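Right. flat hunting in Akthorpe, a thread, because I've now done it twice in one year and I'm tired

Budget first. Rents go up the second you cross the river into Plarklow. Same size rooms, same damp, 300 more a month. For what, a bakery

View at 8am if they'll let you. Evening viewings are all lamps and nice candles. 8am you hear the bins and the school run and the bloke upstairs

Run the shower AND the kitchen tap together. Agent will look at you funny. Let them

Phone signal in the bedroom. Forgot this last time, spent the whole of November taking calls on the stairs

Ask what the deposit scheme is called and write it down. Lucinda Dvorak (old housemate, saint) got every penny back becuase she had the name and the emails. I had neither. Lost 100 for "marks to skirting"

Meters! Take a reading the minute you get keys. Mine said 3327 and the supplier tried to start me somewhere else entirely. Two weeks of hold music

Agents. Riviere were fine, slow but fine. Zaminness showed me a one bed that was a studio with a curtain. Didier Coste has the list of who rings back and who doesn't, ask him, he's on here somewhere

Furnished vs unfurnished: I went furnished both times, moving a wardrobe down three flights once was enough for one life. But measure the bed before you buy a single sheet. Go by the mattress, ignore the listing

Also the contract. 21 pages, mine. Read the bit on guests and the bit on painting. I did not read the bit on painting

Anyway, I'm off to eat somthing
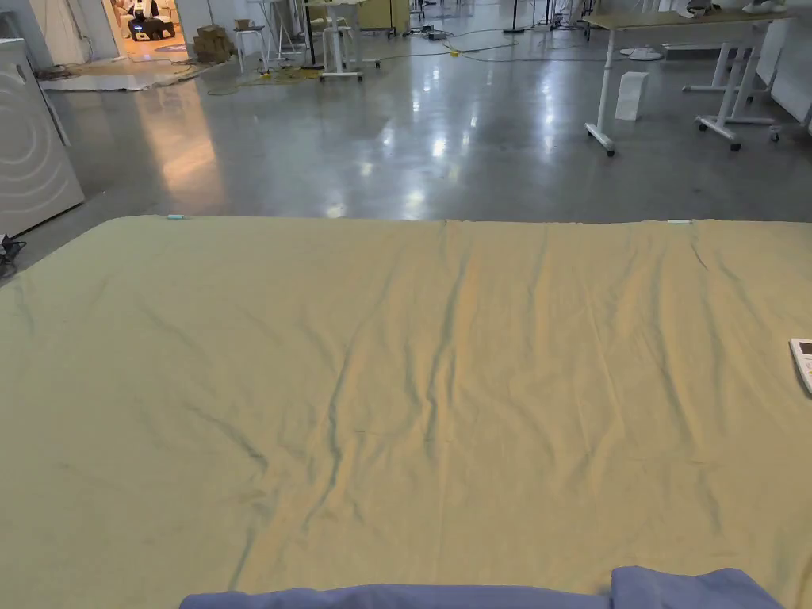
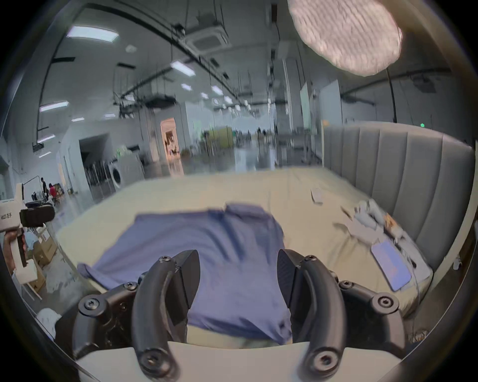
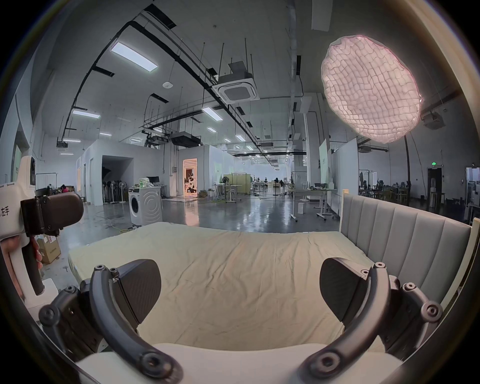
green sheet on the floor, then the blue shirt, then the cream sheet, still creased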